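The Woman Who Reads the Side of the Bottle

Haf Bellis has a pantry shelf that her kids call the museum. Nothing on it is older than a couple of years and most of it is going to be drunk or eaten by spring, but for now it holds soda from four countries, a tin of pickled mustard greens, and a carton of oat milk she bought purely for the lettering. She teaches beginners to draw letters at the Beldale Arts Center, and she'd like everybody to spend more time at the grocery store.

"People come to my class and say they want to learn from old manuscripts," she told me over the phone, with a kettle going behind her. "Great! I love manuscripts. But you've got a kitchen full of lettering that somebody sweated over, and you throw it in the recycling without a second look."

She got hooked by accident. In her twenties she worked the stockroom at Canpolat, a family-run import grocery three blocks from her apartment, unpacking boxes from six in the morning until the doors opened at ten. She couldn't read most of what she was shelving. After a month or so she noticed she was sorting by the shapes of the words anyway.

"I knew the fig jam from the rose jam by the way one letter curled under," she says. "I had no idea what the letter was. My boss thought this was hilarious and started teaching me, one jar at a time. I still read Turkish like a jam label. I can tell you 'apricot' and 'no added sugar' and then I'm done."

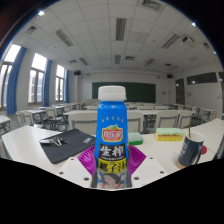 From there she went to night classes in sign painting, then to a job at Wilto, a small print shop that did menus and wedding invitations. She was there for 6 years. The shop closed, and she started teaching the February after.

Her students begin with an exercise she calls the squint. You pick any package, hold it at arm's length, and squint until the words stop being words. Whatever you can still pick out is what the designer wanted you to see from the end of the aisle. Then you open your eyes a little and see what comes next, and you keep going until you're down to the tiny type at the bottom.

"It's so simple and it works on everything," she says. "Cereal, motor oil, cough drops. Everyone's shocked by cough drops, they're a riot. There's a whole opera on the front of a bag of cough drops."

She is especially happy talking about brush lettering, which she came to late and describes as the thing that wrecked her for everything else. A brush stroke keeps a record of speed, she says. You can see where the hand slowed down and where it took off again. Even when the letters have been drawn on a computer by someone who never picked up a brush, they tend to copy that speed, and she loves spotting whether they got it right.

"Chinese packaging is my favorite for this," she says. "You'll get one word done like it was painted in two seconds flat, and right next to it a word in big heavy block type that's not moving for anybody. The first one's giving you the mood and the second one's telling you what you bought. I can't read it without help, so I sit there with a dictionary and a friend on speakerphone. Best evening of my week."

I asked whether she ever gets it wrong, guessing from shapes. She laughed for quite a while. There was a jar she took for plum sauce that was fermented shrimp paste, and she had already put it on a pancake.

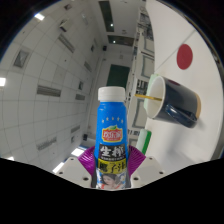

The class has grown. She started with a handful of people around one table, and these days there's a waiting list for the evening session. Last winter she put up a wall of student work in the hallway at Beldale, 437 labels in all, every one drawn by hand at actual size. Some were copies, some were for products the students wished existed. One man in his seventies drew a line of canned soups named after his sisters, and by the end of opening night he'd given away the lot.

"He'd never drawn anything before," Bellis says. "He came in saying he had terrible handwriting. He does have terrible handwriting! It doesn't matter, it's a different muscle. Drawing a letter is slow. You can go around the edge of an R for ten minutes if you want to."

Her supply list is short: a pad of layout paper, a soft pencil, an eraser that doesn't smear, and one brush pen. She likes the Voretus in medium, which she admits is partly loyalty, having used the same kind since her Wilto days. She asks students to draw the same letter 100 times in the first two weeks, and she does it along with them. This term it's the lowercase g - her pick, and there was grumbling.

"The g is a party," she says. "It's got an ear. It's got a tail. You do 100 of those and you'll never look at a bag of sugar the same way."

The kettle had boiled by then and she had to go find a mug. She was back a moment later, reading me the back of the tea box.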